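The Favis Headlamp, After a Winter and a Half of Dog Walks

Review by Larasati Liem

I should say up front that I am not a camper or a trail runner or any of the people headlamps are usually sold to. I have an old hound named Hollis who likes to go out at 5 in the morning and again well after supper, and from November until the clocks change back that means both of our walks happen in the dark. For years I carried a flashlight in one hand and the leash in the other, with the bags tucked wherever they would go, and I dropped at least one of the three every single morning.

My sister finally got tired of hearing about it and mailed me the Favis. I put it in the hall closet for a month (sorry, Rini!) because I thought I would look like a coal miner. I did look like a coal miner. I got over that by the second walk, and I have worn it nearly every day since.

So, the light itself. It has 2 brightness settings and a red one, and for sidewalks and the path behind Irnerden Park the low setting is plenty. The high one throws a good wide beam, wide enough that I can see the whole path and a bit of the grass on either side, where Hollis does most of his business. It's a warm sort of white too, which I like much better than that bluish glare you get from the cheap ones at the checkout. The red light I use when a neighbor is coming the other way, so I'm not shining in anybody's eyes while we stop and chat about the weather.

The strap is soft and wide and fits over a knit hat with room to spare. It has loosened up some over time, and I now have it pulled nearly as tight as it will go, so I do wonder how it'll be doing next year. It goes through the wash fine if you unclip it first. The lamp tilts down in little clicks and stays where you put it, even when a certain dog spots a rabbit and takes off.

Weight was my big worry, as I get a sore neck if I so much as look at a heavy hat. The lamp with everything in it weighs 92 grams on my kitchen scale, and I can honestly forget it's up there. I walked into the bakery on Lemthorpe Street with it still on and lit, and stood in line that way the whole time, and the girl at the counter was very sweet about it.

Now for batteries, which is where I have some grumbles. The Favis doesn't charge from a cord. It uses ordinary cells that sit in a small removable holder, and the holder slides into the back of the lamp. I like that I can buy what it needs at the drugstore, and I like that I don't have one more thing plugged in by the toaster. But a new holder is a snug fit, and with cold fingers it can be a fight. Do it indoors at a table, with both hands, before you put your gloves on.

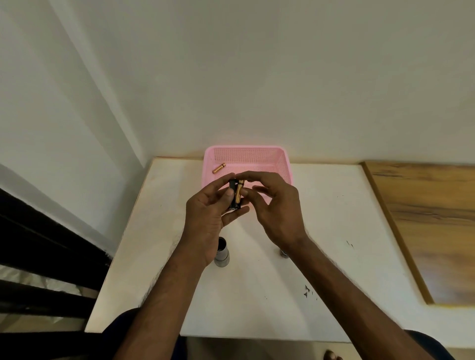 Small battery holders like this are a two-handed job.

I get around two weeks out of a set in the deep part of winter, walking twice a day on low, and a good deal less if I've been using high. It gives you fair warning by going dim for a day or so before it quits. What I don't care for is that the plus and minus marks inside the holder are tiny and the same color as everything else. I need my reading glasses for them, and I have put a battery in backward more times than I'd like to admit. A dab of nail polish on the plus end fixed that for good.

The other thing I learned is to get the flat end settled before you press on the rest. If you just shove from the top, the little spring bends over, and then you're in there with a toothpick trying to straighten it out.

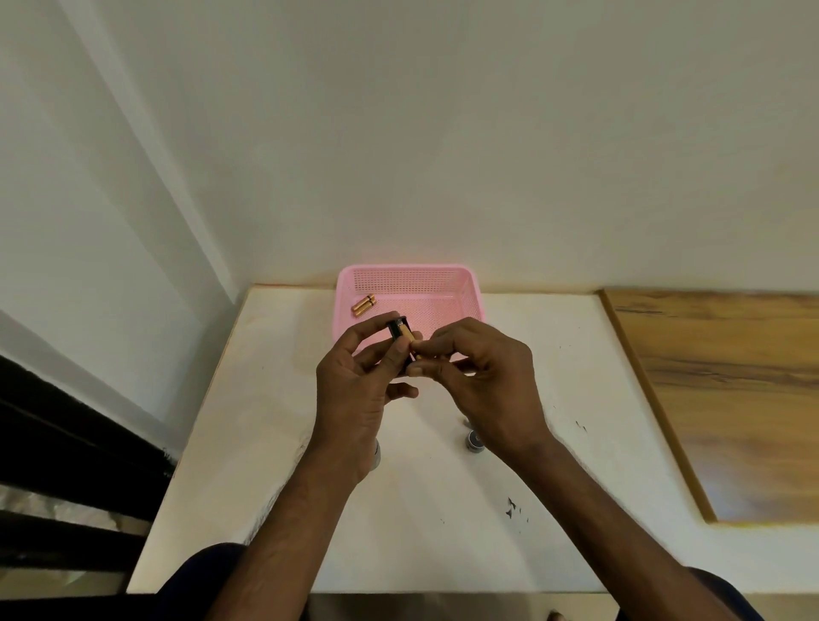

A little pressure at the lower end helps the battery sit straight.

I wrote to the company about the spring and got a very nice reply along with a replacement holder in the mail, no charge, part number 3115 in case you need to ask for one. It came in under two weeks and I've kept the old one as a spare.

Rain has been no trouble. We've been caught in plenty of it, and one morning of real sleet, and it has never so much as flickered. I wouldn't drop it in a bucket, but the rubber door on the back closes tight and I've found the inside dry every time I've looked.

Would I buy it again? Yes, and I've since bought one for my brother-in-law, who takes his trash cans down a very long driveway. If you have trouble with small fiddly parts, you may want one that charges from the wall. For everybody else with a dog and a dark street, I'd say go ahead. Get the gray strap if they still have it; the white one shows every bit of hair conditioner.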